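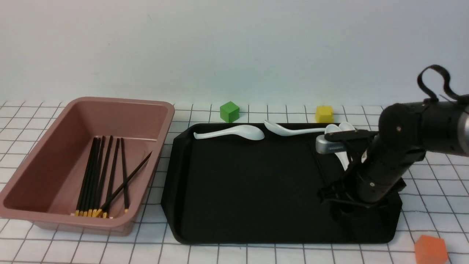
Palillos y cucharas de sopa: ¿juntos o separados?
Foro Mesa y Cocina > Orden y menaje

tagle_21
Hola. En casa cenamos sopa de fideos casi todos los jueves y nunca sé cómo guardar los cubiertos. Ahora tengo los palillos en una cubeta rosa de plástico y las cucharas blancas en la bandeja negra. Los palillos se me cruzan en cuanto muevo la cubeta. ¿Compro un cubertero o lo dejo así?

marmita_sur
Yo lo dejaría. La cubeta se lava bien y los palillos caben tumbados. Lo que cambiaría es la bandeja, porque las cucharas blancas

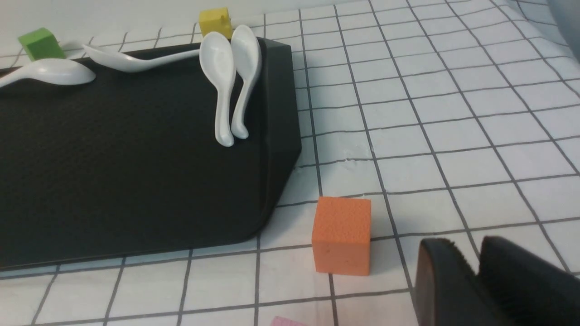
resbalan en cuanto la levantas y acaban todas en el mismo borde. Pon un paño debajo y listo. Las mías se desportillaron por no hacerlo.

wultia
No estoy de acuerdo con lo del paño. Guarda humedad y luego huele. Mejor las cucharas en un vaso ancho, con el mango hacia abajo.

marmita_sur
En un vaso se golpean unas con otras. Tuve uno más de 2 años y lo quité.

cadach
A mí me preocupan más los palillos. Si los guardas mojados en plástico cerrado se estropean. Sécalos 30 minutos al aire y después a la cubeta, con todas las puntas hacia el mismo lado.

tagle_21
La cubeta no tiene tapa puesta, así que por ahí bien. Lo de las puntas lo intento, pero siempre hay alguno que va por su cuenta.
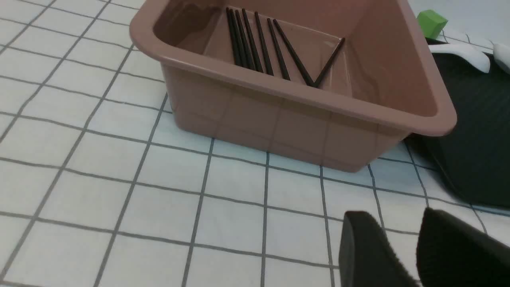
Los palillos en la cubeta, con dos formando una V.

wultia
Átalos con una goma y se acabó el problema.

cadach
Con goma tardas más en poner la mesa. Yo no lo haría.

tagle_21
Pruebo primero sin goma y con el paño. Si huele, os lo cuento.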